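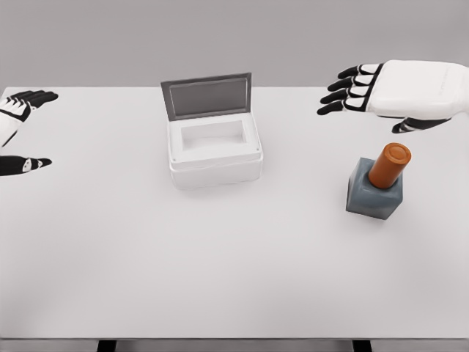

Both Pluline hands over the sim table, with the open box and the little orange-capped bottle.

I've had the Pluline hand pair running in simulation for 3 weeks now, mostly evenings, and I like them a lot more than I thought I would! Before this I was on the Asolo two-finger gripper model, which is great at boxes and hopeless at anything with a lid you have to hold open while the other arm does something.

My test is always the same boring one: small bottle into the box, close the lid. The bottle is a nasty little thing (squat square base, tall round cap), and if you grab it by the cap the whole lot swings. With the Asolo I got it in maybe half the time. The Pluline right hand managed 34 out of 40, and most of the misses were my fault for coming in too low with the thumb.

Setup took me 2 evenings. The import from Flostasell was painless, but the joint limits on the left thumb were wrong out of the box and I had to dig through the forum until I found a fix from Tharun Devadiga (thank you, if you read this). Fingertip contact is still a bit slippery on rounded edges. Bumping the friction up helps, though then the lid gets sticky, so pick your poison.

The license is $2,370 for the pair, with the controller plugin. Ouch. Nithin Poojary swears by the Ingvarsson hands, which cost less, but I tried his demo scene and the fingers felt mushy to me, like steering a boat.

If all you do is pick and place, stay with a plain gripper and keep your money. For lids and bottles I'd buy these again. Next up is a screw cap, wish me luck.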